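The table, finally, with lines on it

I have been avoiding writing about the worktable because I said in the spring that I would have it sorted out "by next week," and some of you have memories. Jayanthi Bangera in particular has a memory. She has asked me about it in the comments, by email, and once in the parking lot at the pharmacy.

So. The table has tape on it now. Blue tape, the painter's kind, in two strips that cross. I am prepared to talk about it at more length than you want.

Some background for anyone who wandered in from the post about the gutters. The table came out of the Wunbridge school sale, where I paid 80 dollars for it and another amount, which I will not disclose, for a man with a van. It is big and flat and it weighs what a calf weighs. When it arrived the top was the color of old mustard, and there were initials dug into it by at least two generations of children who should have been learning fractions. I filled the initials. I sanded. I painted it gray, a flat gray, from a can called Gasow Matte in a shade the label called Harbor Mist, and I have now lived with Harbor Mist long enough to tell you that it is gray.

I like it very much. It has no shine whatsoever. You can put a white thing on it and see the white thing, and you can put a black screw on it and see the black screw, and for somebody who used to cut fabric on a floral bedspread this is like getting new eyes.

The trouble with a large blank gray surface is that you have no idea where you are on it. I would lay out a quilt back square to the edge, or what I believed was square to the edge, walk around to the other side, and find that I had been squaring it to my own stomach. I did this to an entire curtain panel. It hangs in the upstairs bathroom and the hem goes downhill, and guests who sit there for any length of time come out looking thoughtful.

Gizella Major, who taught me everything I know about cutting and regrets it, told me to mark the table. Two lines, she said, one each way, crossing wherever you like to work, and then you always have something to line up against. She has hers scribed into the top with a knife. I was not going to take a knife to Harbor Mist. I had only just got the last lot of carving out of it.

So I bought tape. Then I laid the tape, late in the evening, by eye.

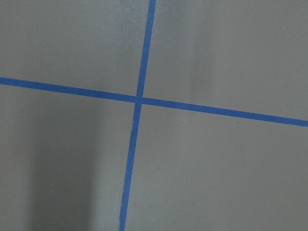
Now, I own a square. I want that understood. I own a carpenter's square and a chalk line and a level I got for a birthday, and every one of them was in the house that night. I had a feeling, though, the kind you get at ten o'clock after a decent supper, that I could just do it. You hold one end down with your thumb, you walk the roll along, you keep your eye on where you're going. Rodel Dimaculangan paints houses and does it that way all day long and his lines look like they were put on by a bank. I have watched him. I thought the watching would count for something.

What I have is a plus sign with opinions. The two strips cross, I'll give them that. They cross in one place and they are both stuck down. But if you were to take a protractor to the corners (Jin-sol Heo, who is nine and was over with her mother the next morning, asked if she could take a protractor to the corners) you would get two fat ones and two thin ones. She announced it was "kind of an X." I gave her a cookie and moved the conversation along.

And there is the kink. The second strip has a spot, just past the crossing, where the edge steps out to one side and then thinks better of it. I believe I sneezed. It might also have been the place where I shifted my feet, or where the cat came in, but sneezing is what I have told people and I'm staying with it. It's tiny. You would never notice it unless you had to look at it every day of your life, as I now do.
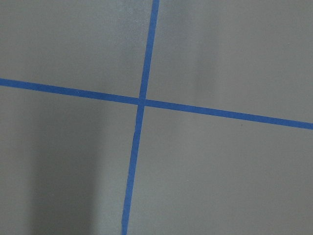 I measured, afterward, the way you weigh yourself after the holidays. The total of blue tape on the table, both strips together, comes to 327 centimeters. (My tape measure is metric on the one side I can still read.) I don't know what to do with this figure. It was a very satisfying thing to write on the back of an envelope and I haven't thrown the envelope away.

Morfudd Ellis, whose sewing group meets over at Cudside and who has views, wants to know why I don't pull it up and do it again. It's tape, she says. The whole point of it is that it comes up. She's right, of course. A person could have the whole lot off in a minute and a new pair of strips down in five, with the carpenter's square, in daylight, like an adult.

Here is my defense. In the weeks since I laid it, I have cut out two skirts and a dog bed on that table, and all of them were straighter than anything I made before. The lines are crooked to each other, yes, but each one of them is a perfectly good line on its own. So I pick one. I line the fold up along the long way, do all my cutting off that, and simply don't consult the other. The other is there for company. If I need a right angle I go and get the square, which I have started keeping within reach, and that may be the real improvement in all this, if anyone's keeping score.

I have also found that I use the crossing for things that have nothing to do with squareness. It's where I start. I put the middle of the cloth over the middle of the cross and smooth outward, and for the first time I'm not chasing a wrinkle from one end of the table to the other and back. It has also become where I put my coffee, against every rule I've made for myself, as it looks so much like a spot intended for something.

A few practical notes, for the three people who write to me about practical matters.

Let your paint cure before you put tape on it. I gave mine most of September, which felt excessive, and then I read the can and it was the minimum. I tested a scrap of tape in a corner first and pulled it off the next day, and no gray came with it.

Press the edges down with something. I used my thumb and then the back of a spoon. Cloth will find a lifted edge from across the room.

Keep it narrow. I had a wide roll from when we did the hallway, and I stuck a length of that down as a trial and it was like working on a landing strip.

Don't bother with a fancy cutting mat if your table is as big as mine. I priced one. Nzioka, the fabric place by the station, can order them in to size, and the quote was 300 dollars before delivery, at which I laughed in a way that made the young man at the counter check whether I was all right.

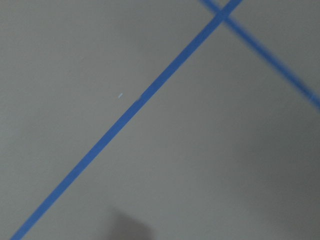

The one thing I hadn't reckoned with is the light. I work with the window at my back in the mornings, and I stand in my own way, so half the table is a nice even gray and the other half is in the shade of me. By the afternoon it's the reverse. On a matte top the shadow is very soft and you stop noticing it, and then you wonder why you can't see your chalk marks. The blue, I'm pleased to say, I can see at any hour. I could probably see it from the road.

Rodel came by to return the ladder and took a look. He bent down so his eye was level with the top, and he sighted along one strip and then the other, and he was quiet for long enough that I started tidying pins. Then he asked what I'd used for the gray. I told him. He said it had gone on nicely.

Jayanthi, you may consider the matter of the table closed. The curtain I'm leaving as it is. I took it down once to fix it, discovered that the window behind it isn't straight either, and hung it back up.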